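Interview: The Service Manager at Rutedetti Boat Lifts
2021-05-28

Rutedetti has installed and serviced boat lifts on the MacLeod shoreline since the company had only one work barge. Its service manager met with the newsletter to discuss the opening of the season, the new Flomiseck conversion kit, and what owners should check before they put a boat back in the cradle.

The manager began with cables. "Most of our spring calls concern a cable that should have been replaced in the fall," the manager said. "An owner will look at the part he can see from the dock and be satisfied. The wear is usually at the winch drum or where the cable passes over the pulley. Run the lift all the way down and look there." 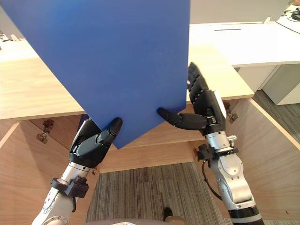

Galvanized cable remains standard on Rutedetti lifts, with stainless offered as an option. The manager recommends replacement every 3 years for lifts in regular use, and sooner if any strand has broken. "We do not splice and we do not patch. If one strand is gone, the cable comes off."

The Flomiseck kit converts a hand-wheel lift to electric drive. It is approved for the company's cantilever models up to 2,000 pounds and can be fitted with the lift standing in the water. Owners of the older Una vertical lift have asked whether it will fit theirs. "It will not, at present," the manager said. "The Una has a different wheel hub. We are working on an adapter and hope to have it by September, but I would not plan a season on it."

Asked about weight ratings, the manager was firm. A dry hull weight is only the starting figure, and fuel, batteries, a second anchor and wet gear must be added to it - a step many buyers leave out. "People bring us the number from the brochure. We ask them to sit down and add up the rest."
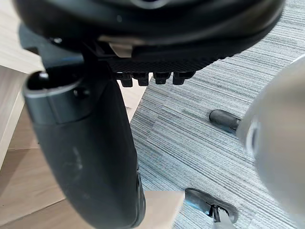 Leveling is the other frequent concern. The MacLeod bottom is soft on the east side, and lifts there settle through June. The company fits wider foot pads at those sites and returns once to adjust the legs at no charge. It has 56 such visits on the schedule this year.

Owners who wish to book a cable inspection should have the model plate number ready when they call the service desk.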